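Prasbridge Matte Work Surface, Black

Product code PB-36

The Prasbridge is a flat replacement top for workbenches, craft tables and packing stations. It is sold without legs or frame and fits the Trondent base as well as most rectangular frames with a perimeter rail. The finish is low-gloss black on the upper face and plain sealed board underneath.

Specifications

Depth: 36 inches
Length: 48, 60 or 72 inches
Edge: square, with a 3 mm radius on the upper corner
Rated load: 100 kg, evenly spread, on a supported frame
Surface: matte, non-reflective coating
Fixing: 14 screws, supplied

The coating is applied in two passes and cured before cutting. It scatters overhead light, so labels and small parts can be read without glare from ceiling fixtures. Light-colored items stand out clearly against it. Fingerprints show more on this finish than on the gray version.

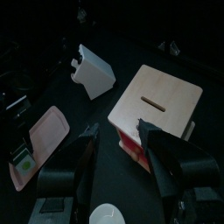 Clean with a damp cloth and mild soap. Do not use acetone, scouring pads or wax polish. Wax fills the texture and leaves shiny patches that cannot be removed. Marks from rubber feet usually lift with a white eraser.

Mounting

Lay the top face down on a blanket. Center the frame and mark the screw positions through the rail. Drill pilot holes no deeper than 14 mm. Tighten the corner screws first, then the long sides. Tops longer than 60 inches need a center crossbar, sold separately under the Trondent name.

Delivery and returns

Tops ship flat, one per carton. Check the corners before signing. Cut or drilled tops cannot be returned. Custom lengths are made to order at our Flarkudden workshop; send drawings to Renzo Mazza in the order office.

Related items: Trondent base, Trondent crossbar, Annamalai edge strip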